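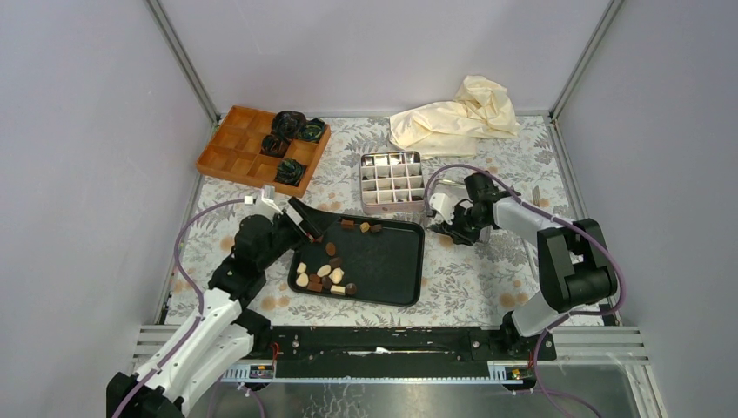
November, just after lunch

Sorting layouts for the Flirneo assortment. Writing this up while it's fresh, because last time I left it overnight and then had two pages of arrows I couldn't read.

So the question from the last entry was whether we sort straight from the tray into the tin, or sort into the orange compartment tray first and fill the tin from that. I've been on team straight-to-tin the whole time. After this morning I'm wobbling a bit.

Setup first. Put the flowered tablecloth down, the pale gray one with the leaves and the peach blossoms. I know we talked about getting something plain. I still like this one! It's washable, and it makes the bench feel like a table where somebody might eat a chocolate. The downside is what it was last time: cream pieces are hard to spot on it if one gets away from you, and the peach bits of the pattern catch your eye when you're looking for a stray. Dark pieces, no trouble at all.

Black serving tray at the front for the loose assortment, the one with the raised rim. Metal box with the white dividers behind it, orange tray off to the left, and the cream cloth at the back for wiping fingers. I did not fold the cloth. I never fold the cloth. It does take up a silly amount of room when it's heaped up back there, so whoever is neater than me, please have at it.

Notes on the chocolates themselves. They're mixed milk, dark and cream, a few different shapes, all tipped out together on the black tray on purpose. The milk brown and the dark are easy to tell apart in good light and much less easy at four in the afternoon with the blinds down. On black, the cream ones practically glow, so everybody goes for those first (me included) and then you're left with a tray of browns and you slow right down. I think we should write "darks first" on the instruction card and see if that evens things out. I tried it on the second go and it felt slower at the start and nicer at the end. No timings, I forgot to start the clock. Sorry.

The dark ruffled roses went in the orange tray. They've got that teal-green shine on them and I'm a little in love with them. They look wonderful against the orange, which is an accident, but if Closgate ever want a display version and not just a boxed one I'd push for something in that color. Problem with the roses: the ruffles. You can't pinch one from the side without feeling like you're going to take an edge off it. I ended up lifting from underneath with two fingers, which is fine for one and annoying for a whole tray of them. They also don't all want to sit down flat in the cell. Some settle, some perch. If you push, you mark them. Don't push.

Question for the next person: would a cell one size up help, or would they just roll? I genuinely don't know. My guess is a paper cup in each cell would fix it and cost us next to nothing.

Metal box. Okay. It's pretty and it's a pain. The dividers are low enough to see over but the squares are small, so there's one good way in for each piece and it's straight down. Anything rectangular has to be turned to line up, and you do all the turning in the air with warm fingers. The little dark candy pieces are no bother, they just drop in. I filled from the near rows and worked back, then wished I'd gone the other way, as my sleeve was over the finished part the whole time. Back to front from now on!

About the two-step idea. What I liked about the orange tray as a halfway stop: you can see straight off what you've got, and if one is scuffed it stands out sitting by itself. In the heap on the black tray a scuffed one just hides among its friends. What I didn't like: every piece gets handled twice, and milk chocolate does not enjoy being handled twice in this room. The radiator under the window is on again. I've turned it down to 3 and put a note on it. Please leave the note on it.

Where I've landed, for now:

Roses and anything else with an edge: orange tray first, then box.
Plain shapes: straight from the black tray.
Anything cream: last, whatever the shape.

It isn't elegant but I'd be happy to run it on a full batch.

Stock, while I'm at it. The milk and dark are both from lot 3514. The cream is from 2443, which is the older one and should be used up before we open anything new. I wrote the lot numbers on masking tape on the tubs since the printed labels keep sliding off in the fridge. The Laaksonen order came in short again on the small paper cups (of course, the one thing I want). There are 200 of the large ones on the shelf over the sink, so we're fine for boxes that take the large size, and not fine for this tin.

The Minow liner samples are in the second drawer. I tried one under the dividers before I put the chocolates out and it buckled at the corners, so I took it out again. Might be worth trimming by a hair. There's a steel ruler in the same drawer, use that and not the nice scissors.

Things I'd change before doing this again:

Move the orange tray closer. I'm right-handed and it's over on the left, so I was reaching across the box for every rose. Either swap them or bring the tray down level with the black one. I also set it down at an angle without noticing, and then spent ages wondering why my rows felt crooked.

Give the cloth a proper home. A hook on the side would do.

Cotton gloves for the dark pieces. Fingerprints show on them like you wouldn't believe, and on the shiny ones it's worse. I know the gloves make the small pieces fiddly. Try the thin ones from the blue packet, not the thick ones.

A lamp. Any lamp.

Oh, and somebody asked whether the chocolates on the black tray are up for grabs after a session. They are once they've been handled, just please check the page first to see if I've marked it as finished. Today's isn't. I want one more go at the darks-first order before I clear up, and I'll add it under this if I get to it.

Later, 4:40. Got to it. Darks first, back row to front, roses left alone. Much calmer. Two milk pieces went soft on the corners, both from the side nearest the radiator. Box can go in the cool cupboard as is. Tablecloth needs a wash, I've put it by the door.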